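Progress report, June
Hurkik bedroom and laundry sessions
Prepared by Ignacio Kincaid for Natanael Nogueira, Benby

Natanael, you asked whether the folding work is on track for 216 finished items. On paper, yes. I have doubts about what we are calling finished.

The bed is our main work surface, and the garments are the weak point. Fleece is the worst of them. It bunches, the cuffs and waistbands roll, and two people looking at the same piece will disagree on whether it counts as folded. The Pacheco checklist gives it one line, the same as a pillowcase.

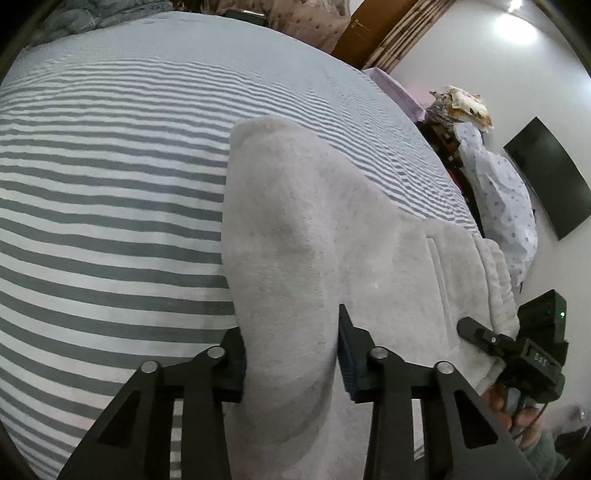 Light gray fleece garment, bunched and folded on the striped sheet.

I would not sign off on a piece in that state, and I suspect the tally includes some like it. I rechecked 50 entries from the log and sent five back. Brondomix considers that acceptable. I don't, given that these were the entries they picked for me.

Large flat cloths are supposed to be the easy part. The plan allows them the same time as a shirt, which looks optimistic to me. Getting the corners to line up across a full bed takes patience, and the plan has no step for straightening the upper edge before the first fold.

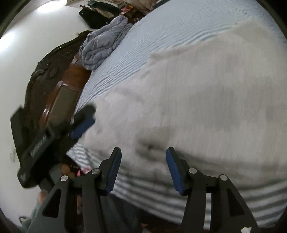

Off-white to beige cloth spread over the bed, upper edge still uneven.

The remaining $2000 is enough to finish the list as written. I'd hold half of it until Brondomix sends a written standard for garments and another for large cloths. Please let me know if you want the five rejected entries forwarded.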